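4.2 Planification des séquences sur meuble à tiroirs

Le planificateur Lotimer reçoit de la perception (module Cliltov) une liste d'objets avec pose et classe, plus un état par tiroir : fermé, entrouvert, ouvert. Trois valeurs seulement. Une version antérieure estimait l'ouverture en continu — abandonnée, trop de bruit sur les façades grises, et le planificateur n'en tirait rien.

Perception d'abord. Segmentation sur l'image de tête, puis ajustement d'un plan pour chaque façade. Les poignées sombres servent de repères, elles contrastent bien avec le gris et la détection tient même quand le bras masque une partie du meuble. Les emballages souples posent davantage de problèmes : forme variable, reflets, pas de modèle CAO exploitable. On se contente donc d'une boîte orientée et d'une hauteur maximale, recalculées à chaque image. Un sachet froissé debout et un sachet aplati relèvent de la même classe, mais pas de la même prise.

Jeu d'entraînement : 2 000 séquences téléopérées, dont 1 950 conservées après filtrage (horloges désynchronisées, épisodes tronqués). La politique prédit des blocs de 16 actions, réexécutés en horizon glissant. Recouvrement entre blocs lissé par moyenne pondérée, comme dans Wurero.

Côté contrôle, impédance cartésienne avec raideur réduite selon l'axe de tirage. Sans cela la pince force dès que l'axe estimé dévie un peu, et le tiroir se coince. Le seuil d'effort est fixé à la main, voir annexe B. Pas d'apprentissage à ce niveau.

Reste l'ordre des sous-tâches. Le graphe de préconditions est écrit à la main lui aussi : un tiroir doit être ouvert avant tout dépôt, et un tiroir supérieur trop sorti interdit l'approche verticale vers celui du dessous. Cette dernière règle a été ajouté par S. Öberg lors de la revue de juin, elle manquait dans la première version du code. La figure 3 donne une configuration typique, avec les deux tiroirs à des ouvertures différentes.

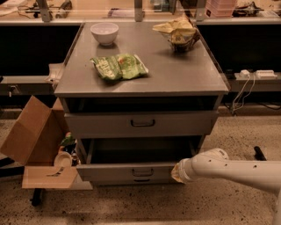 Figure 3. Vue de la caméra de tête : pince devant le tiroir inférieur ouvert, tiroir supérieur entrouvert, bol et deux sachets sur le plateau.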